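Buying a used train set means checking the track first. Ingvar Hjaltested has sold 2,463 of them from his shop in Pesville, and bent rail joiners cause most returns.
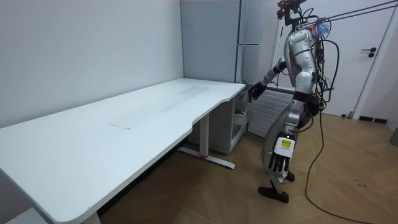
Beside the long white desk.

Dirty wheels come next. Wipe them with a dry cloth before running anything.

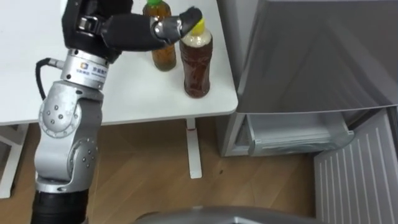

A Mogensen engine with a weak motor will still pull two cars, so test it with three. 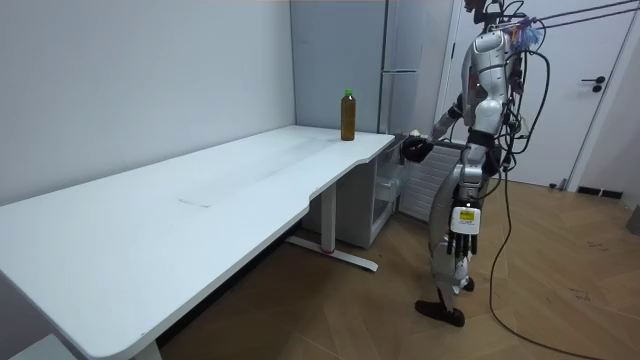 At the desk, with a bottle near the back.

Boxes matter less than sellers think.

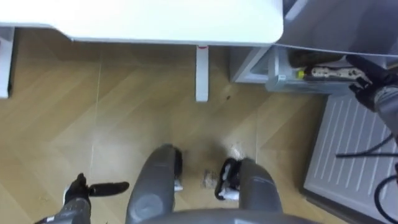 Hjaltested says he would take a clean engine in a paper bag over a boxed one that stalls.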